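Small white things and the wire basket

When I moved into my flat I had one drawer for all small devices and everything that belongs to them. You know this drawer. You open it for one cable and you get four, and a plug adapter from a country you visited once. Since December I keep these things in wire mesh baskets, and I want to write down how I do it, for people who have the same drawer.

First, clear a place to work. A table is best, with nothing else on it. If the table is dark or has a strong pattern, put a light sheet over it, so small screws and rubber feet are easier to find when they fall out. With white devices it is a little bit the opposite – they disappear on a white sheet, but they are big enough to find with the hand. 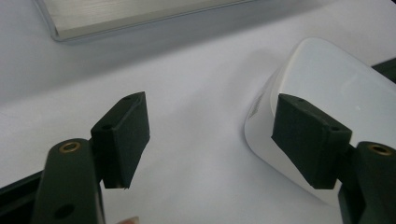
Glossy white plastic is nice in the shop and difficult at home. Every finger leaves a mark, and dust makes fine scratches if you rub it in. I do it in this order. Blow the dust off, or take it away with a soft brush. Then wipe with a cloth that is only slightly damp, always in one direction. Then a dry cloth. No kitchen sponge, also not the soft side, because there is often a grain of salt or sand in it. If the plastic has turned yellow near a window, cleaning will not bring the colour back, so please do not scrub.

Be careful with the small printed texts on the side or underneath. They are often grey, very small, and they come off with alcohol. My neighbour Nosipho Magagula cleaned her router with window spray and now the password is gone from the label. Before I wipe anything, I write down what is printed there and put the note in a kitchen folder. For the router I wrote it also on the inside of the cupboard door.

About the basket

I bought first a closed plastic box with a lid, and I was not happy. I could not see what was inside and I always put things on top of the lid, so the box was never opened. A basket of fine wire mesh is better for me. You see through the sides, the air can pass, and dust falls through and does not collect in the corners. The Turneck one I have cost less than my lunch. The one from Oberholzer is heavier and has a better rim, but it was too wide for my shelf.

Look at three things before you buy. Run a finger along the inside of the rim, to feel if a wire end stands out. Press the bottom in the middle, it should not bend much. And measure your shelf before, not after! My shelf is 300 mm deep and I came home with a basket that was longer than this.

Wire can scratch glossy plastic. If the device will stay in the basket for a long time, lay a piece of felt or an old tea towel on the bottom. For a device which you take out every day it is enough to lift it straight up with both hands, one on each side, and not to pull it over the rim. I had a habit to grab with one hand from above, and rounded boxes are slippery when they are shiny. One fell on the tiles and has now a crack like a hair. 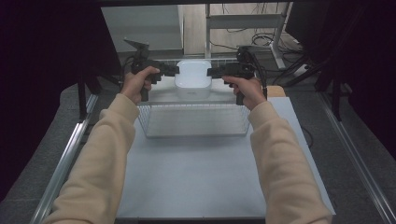 What goes in together? My rule is one basket for one kind of use, not for one kind of thing. So the charger lives with the device it charges, and the manual is folded under it. Ambros Kofler, who has a repair shop in my street, keeps all chargers in one basket, and for a shop this is maybe correct. At home I would search every time for the right one.

For cables I use fabric tape with a hook side, from Vikier, cut in short pieces. Rubber bands become sticky after two summers and leave a brown line on white cable. Do not wind the cable around the device. It makes a sharp bend near the plug, and there it breaks first.

Labels: the paper ones do not hold on mesh. I use a luggage tag tied to the rim with a thread, and I write with pencil because the content changes. Old batteries do not go in any basket with metal wires. They go in a small glass, with tape on the ends, until I bring them to the collection point.

Weight is also a question. My thin basket carries 4 kg, it says so on the cardboard, but I would not put so much if it stands high. Heavy things go on the lowest shelf.

Once a season I turn every basket out on the table, shake it over the sink and wash it with warm water and a little dish soap. Dry it at once with a towel, also in the corners where the wires cross, and leave it upside down over night before you put something electric in it again.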